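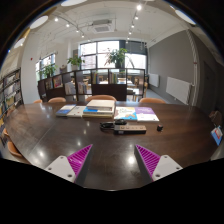
Reply-To: the list
Subject: Re: [bookswap] Proposal: one big table, everything sorted, Wednesday

Asnakech Dinsa wrote:

> Hi all,
>
> After the November meeting I went home and wrote down what I think would
> fix the swap. We get one large round table instead of the shelves in the
> hallway. Everything goes on it flat, covers up, so people can see what
> they are getting. Thick books in a pile, thin ones beside the pile, kids'
> computer books at one end. A power strip in the middle so anyone can plug
> in a laptop and look up a title before taking it.
>
> I timed it in my head and I think the whole setup takes 20 minutes. I
> would also like to follow the Skunen method, where each book gets one
> touch and one decision. Keep, swap or recycle. Gebru says it worked
> for them at the Javholm building.
>
> Can we try it this Wednesday?
>
> Asnakech

I have no quarrel with the table. I like the table. It's big, it's round, you can stand anywhere and reach most things, and chairs fit along the far side for the people who come to sit and read and never swap anything (you know who you are, and you're welcome).

The rest of it I don't buy yet.

First, the piling. "Thick books in a pile" sounds tidy until somebody wants the one on the bottom. I've been coming to swaps for five years and I have never seen a person lift a stack of hardbacks, take out the bottom one and put the others back square. They read the top cover, maybe tilt their head at the spines, and move on. If the top cover happens to be plain cream with nothing to pull you in, the whole pile may as well be a doorstop. The thin ones lying flat get picked up all night.

Second, the power strip. Who asked for this? I went through the old threads and found one person, two years ago, wanting to charge a phone. Now we have a strip with a row of outlets and a fat bundle of black cord taking up space that could hold books. And the cord is still coiled, so at some point it has to be unwound and run off the edge of the table and across the floor to a wall, right where people will be walking with their arms full. I'd like to hear the plan for that before I hear about looking up titles.

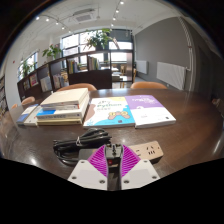 Third, the kids' computer books. I'm fine with them being on the table and I'd even put them on the right where they are easy to spot. A Python book with a cartoon on the front will go in the first ten minutes if a kid is in the room. But "at one end" makes no sense on a round table. There is no end. So in practice they'll drift toward the pile and the blue and white ones will drift the other way, and by eight o'clock we'll have one long row across the middle with bare wood in front and behind. If a row is what we get anyway, let's call it a row and put the taller stuff somewhere it doesn't block the view from the chairs.

Fourth, the Skunen method. I read the handout. It's 37 pages to tell you to make up your mind. "One touch, one decision" may be great for socks. With books I need to open the thing, see if there's writing in it, check whether the last chapter fell out, and ask whoever is next to me if they've read it. That's four touches and a conversation. As for Javholm, I'd want to know how many books they had left over and who carried them home. "It worked" is what people say when they didn't stay to clean up.

And 20 minutes, in your head, is an hour in the room. Last time it took that long just to agree which way the spines should face.

What I would agree to try on Wednesday:

The table, yes. Wipe it down afterward, it's a shiny top and every thumbprint shows.

No pile taller than two books. If we run out of room, lay the extras on chairs.

The power strip stays off the table unless someone writes to this list before then and says they need it. If it does go on, the cord gets taped down, and I mean the entire length of it.

Programming and math books lie face up, next to each other, wherever. I have a couple of old ones from the Eswood box that I'll bring, though I doubt anyone wants them. The examples are ancient and one is missing its index.

No method. Take what you like, leave what you're done with.

If Asnakech's version turns out better than mine I will say so on this list, in writing. I would just like us to look at what's left on the table at closing and not at how nice it looked when the doors opened. We've had good-looking setups before and I still have two boxes from the last one in my hall closet.

Also, can whoever has the key please reply to this thread and not to me personally? I got three separate emails last month and none of them said the same time.

R.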